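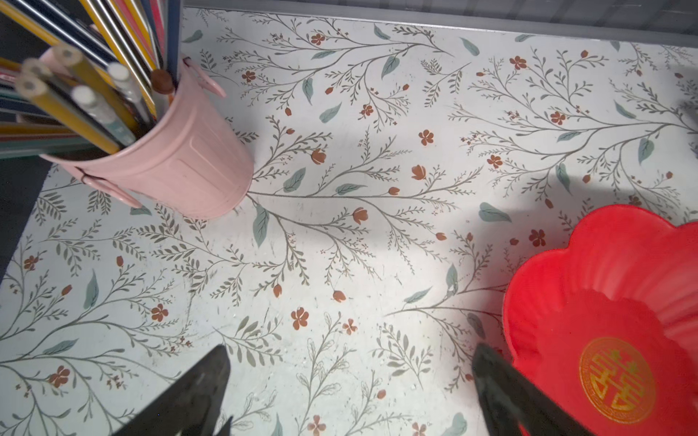

Can an army chaplain refuse to bless a unit before an exercise?

In most forces that keep chaplains at all, the answer depends on who is asking and who is listening. A chaplain can usually decline to lead a prayer that goes against conscience, but is still expected to make sure the soldiers who want one can get it from somebody else.

That was the first thing I put to Serena D'Amico, and she laughed, because it is also the first thing her students ask. D'Amico teaches military ethics to officer candidates at Brunwood, and her new study of chaplains and the commanders they answer to has been passed from hand to hand among people who care about religion in uniform. I read it in two sittings and then went back to the middle chapters with a pencil. It is a wonderful piece of work, full of real voices, and I wanted to hear how she had got people to talk.

"I let them complain about the food first," she said. "You get forty minutes on breakfast and then somebody tells you about the night they were asked to pray over a map."

The map story opens her second chapter. A young chaplain at the Vullthorpe training ground was called in by his battalion commander late in the evening, with the staff already gathered, and asked to say something over the plan. He had a sermon in his pocket for the morning. He did not have anything for a map. What he did in the end was read a psalm, slowly, and then ask everyone to stand quietly for a minute.

"He was embarrassed about it for years," D'Amico told me. "He thought he had ducked. And when I found two of the officers who'd been in that room, one of them remembered it as the best thing a chaplain ever did for him, and the other one thought it was completely out of place. Same minute, same room! I could have written the whole study about that minute."

The question underneath the story is an old one. A chaplain wears the uniform, holds a rank and gets evaluated by a commander. The same chaplain is answerable to a religious body outside the army, and to soldiers who may share neither the chaplain's faith nor the commander's. When those pull in different directions, who gets the last word?

D'Amico does not think there is a single rule waiting to be discovered, and she is cheerful about that. She thinks the regulations in most places are decent and seldom read. Her chapters on the paperwork are livelier than they have any right to be. She worked through 2467 pages of chaplaincy logs, duty rosters and letters, a good part of them handwritten, and she talks about them the way other people talk about novels.

"There's one chaplain who writes down the weather every single day for a year, and nothing else, and then one day there's a page and a half about a soldier who wanted to fast during a field exercise," she said. "Beautiful handwriting. You can tell he'd been thinking about it all week. He went to the commander, he went to the medic, he went back to the soldier. They worked it out. The next day it's the weather again."

I asked whether she had come across many cases that weren't worked out.

"Oh, plenty. And they're mostly small. A service scheduled on top of guard duty. A kitchen that runs out of the one meal three people can eat. A lieutenant who makes a joke about somebody's head covering and doesn't hear how it lands. The big public arguments about religious language in speeches are important, I teach them every spring, but the logs are full of Tuesday-morning stuff."

Anayeli Rosales knows that kind of thing well. She served as a chaplain's assistant for most of her twenties, was one of D'Amico's first interviewees, and now runs a discussion program for junior officers on working with the chaplaincy. She joined us for the second half of the conversation and the two of them were soon finishing each other's stories.

Rosales had the job of keeping the schedule, which meant she was the one who heard the requests first. In her battalion of 400 there were people of several faiths and a good many of none, and one chaplain. "You learn to ask what somebody needs before you ask what they are," she said. "A guy comes in and says, I need twenty quiet minutes before dark. Fine! I can find you twenty quiet minutes. I don't need to fill in a form about your soul."

Her program, called Abera, began with one borrowed room and has grown to some 50 officers a year. The sessions are built on cases, and D'Amico's map is one of them. Rosales splits the group so that half take the commander's side and half the chaplain's, then makes them trade.

"The ones who start out as commander always say the same thing," she told me. "They say, I only wanted everybody to feel together. And they mean it. So then I ask who in the room might have felt less together. They go quiet, and then it gets really good."

D'Amico was nodding through all of this. She is careful, in the study and in person, not to make commanders into villains. Most of the ones she interviewed had grown up hearing prayers before hard things and reached for what they knew. Several had never been told that attendance at a religious event could feel like an order if the colonel was standing in the front row. One retired colonel asked her to put that sentence in writing so he could send it to his son, who had just taken over a company.

They disagree about one matter, and I was glad they let me hear it. D'Amico would like chaplains moved out of the battalion commander's evaluation chain altogether, with their reviews written by a senior chaplain. Rosales thinks that would cost more than it gained.

"If the commander doesn't rate you, the commander forgets you," she said. "I've seen the chaplain's office at the far end of the hall. I don't want it in another building."

"I want it in the same building," D'Amico answered. "I just want somebody else holding the pen."

They had clearly been over this ground before, and kept at it happily for a while. Rosales brought up a compromise she had heard proposed, with two reviewers and the soldiers' own comments included. D'Amico liked the comments and doubted the two reviewers. She wrote something on the back of her folder.

What she wants to look at next is the assistants. They appear all through the logs, usually by initials only, arranging, fetching, standing in – and almost no one has asked them what they saw. She has 20 names so far and hopes to begin the interviews in September. Rosales has already promised to sit down again, with her old schedule books, which she kept.

"All of them?" I asked.

"All but one," Rosales said. "I lent that one to Serena."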